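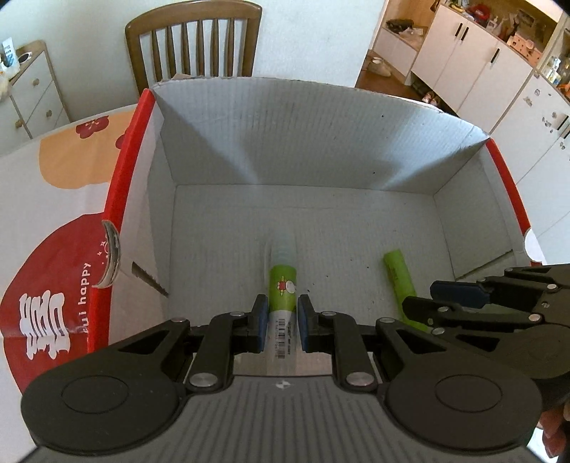 Glue stick and green tube in the open box, supply table.

MINUTES OF THE SUPPLY AND CRAFT ROOM MEETING
Trorkstead Community Hall, Craft Room
25 September 2026

The meeting opened at the usual time with enough members present to vote. The chair had the agenda on the board. One item, the spring sale, was moved to the end.

1. Minutes of the last meeting

Read and accepted with one correction. The paper cutter was sent for sharpening, not for replacement. It is back and on the middle shelf.

2. Boxes for the school packs

The main business was the packing of the craft boxes for the Drundari after-school program. The program has asked for 42 boxes, each to serve one table of children. Last year's number was lower and we ran short of cardboard boxes near the end, so these have been ordered already from Rao Paper and Carton. The order was for 50 percent more glue than last year and the same amount of everything else.

It was agreed that each box will hold:

Glue sticks, with caps on
Blunt scissors
One pack of colored paper
Crayons or markers, depending on the age group
A folded sheet with the list of contents

There was a long discussion about whether glue should go in the box first or last. Members who packed last year said glue sticks put in first end up under the paper and get missed at the check. Others said that if they go in last they roll around and the caps come off. A vote was taken. Glue goes in last, laid flat, and the checker presses each cap before the lid is closed.

The clear caps are easy to lose track of on the patterned tablecloth. A member suggested covering the packing table with plain brown paper. Others felt the cloth should stay on to protect the table top. Left as it is for now. Brown paper may be laid over the cloth at the packing end if there is any left on the roll.

Lids are to stay open until the box has been checked. A closed lid means the box is done. Last year several closed boxes had to be opened again and it slowed the line down.

3. Glue sticks

The stock count was read out. There are 150 glue sticks in the cupboard, in mixed brands. Of these, 23 were set aside at the last cleanup because the glue had pulled away from the barrel or would not wind up. The meeting agreed these should be thrown out and not sent to the school table.

The question of small cartoon prints on the glue came up again. One parent had written to say the older children think the cartoon sticks are for little kids. The view of the meeting was that glue is glue. Cartoon sticks will go to the younger tables where there is a choice, and otherwise they will be packed as they come.

Sticks with a barcode on the barrel do not need a price sticker for the sale shelf. Please stop putting stickers over the barcodes — they leave a mark when they are peeled off, and the school office has asked us to keep the codes clear for its own stock list.

4. Tubes and other loose items

Loose tubes have been turning up in the glue boxes. Some are glitter glue, some are paint, and a few have lettering so worn that the contents can't be made out. Agreed that tubes and sticks will be kept in separate boxes in the cupboard from now on. Any tube that can't be identified goes in the tray by the sink and will be looked at on cleanup day. Tubes are not part of the Drundari boxes this year.

5. Cupboard and shelves

The left door of the cupboard is still sticking. The hall has been told. Until it is fixed, please use the right door and reach across.

Shelf labels were approved as follows: paper on the bottom, boxes in the middle, glue and tape at eye level, paint at the top. The Falus shelving unit that was offered to us last spring was measured and is too deep for the wall beside the window. It was agreed to turn the offer down with thanks and to ask if the narrow unit is still available.

Empty boxes are to be stored flat. There was one objection, as refolding them takes time and the corners get weak. The objection was noted. Boxes that will be used within the week can stay made up and stacked under the table.

6. Money

The balance was reported and accepted. Up to $100 was approved for scissors and tape. The boxes have been paid for. Receipts go in the envelope on the inside of the right cupboard door, with the date and the item written on the back. Receipts without a note on the back will be returned to whoever handed them in.

7. Spring sale

Discussed briefly. The hall has two open dates and will hold both for us until January. The sale table will be in the entry this time and not in the craft room, where people had trouble finding it. Old stock can be marked down, but dried-out glue is not to be sold at any price. Further talk was put off to the next meeting.

8. Other business

The kettle cord is frayed and the kettle is not to be used. A replacement will be brought in.

The packing session will start after lunch and run until the boxes are done. Please bring your own pen for the check sheets.

Actions

Throw out the bad glue sticks: supply desk
Sort tubes from sticks in the cupboard: supply desk
Print the contents sheets: secretary
Ask about the narrow shelving unit: chair
Buy scissors and tape: secretary
Remind the hall about the cupboard door: chair

The meeting closed after the actions were read back. The next meeting will be held in the same room.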